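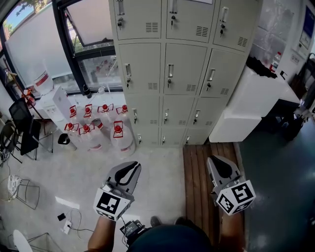 Progress report to the Niremier fund, April
Gripper demonstration work, Omley site

1. Summary

Recording of the locker tasks continued through April but stopped for part of the month after a fault in the left hand-held gripper. The target for the period was 713 usable demonstrations. We delivered 422. The fault has been found and a repair is in place, and we expect to make up part of the shortfall in May.

2. What went wrong

The left gripper began to close late. The operator squeezed, the fingers stayed open for a moment and then shut harder than intended. On two occasions the fingers shut on the operator's free hand while a locker key was being turned. The first left a bruise. The second broke the skin and was treated on site with a dressing. Both were entered in the accident book, and work with that gripper stopped at 3 p.m. after the second.

The first incident should have stopped the work and did not. It was put down to operator error, and the gripper went back into use after lunch.

3. Cause

Siriwan, who supplied the trigger assembly, took the unit back and found a worn return spring and a burr on the slide next to it. The slide caught, then let go all at once. The right gripper comes from the same batch. Its spring was worn as well, although it had shown no fault in use.

4. Effect on the data

Late closing also affects the recordings. The finger width in the log no longer matches what the operator meant to do, and a robot trained on it would learn to grip late. We went back through the left-hand recordings and withdrew 100 of them. They are not part of the 422 given above. They are kept in a separate folder in case Gusley wants them for fault detection work.
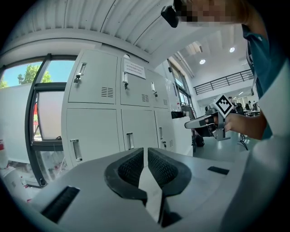 Gusley replied to the draft of this report that withdrawing the recordings was right, but that a spring check at the end of each month would be too seldom for parts that wear this fast. We accept this. Springs will be checked every week, and the check will be signed for.

5. Actions

- New springs and slides fitted to both grippers. Done.
- Bench test of 100 open and close cycles before a gripper goes back to an operator. Done for the left, still to do for the right.
- Any pinch, with or without injury, stops the session until the gripper has been tested. In force now.
- Written instructions on keeping the free hand clear of the fingers. Draft with the operators for comment.

6. Budget

Parts were replaced at Siriwan's cost. Operator hours lost during the stop were paid in full and come out of the contingency line. No further money is requested at this stage.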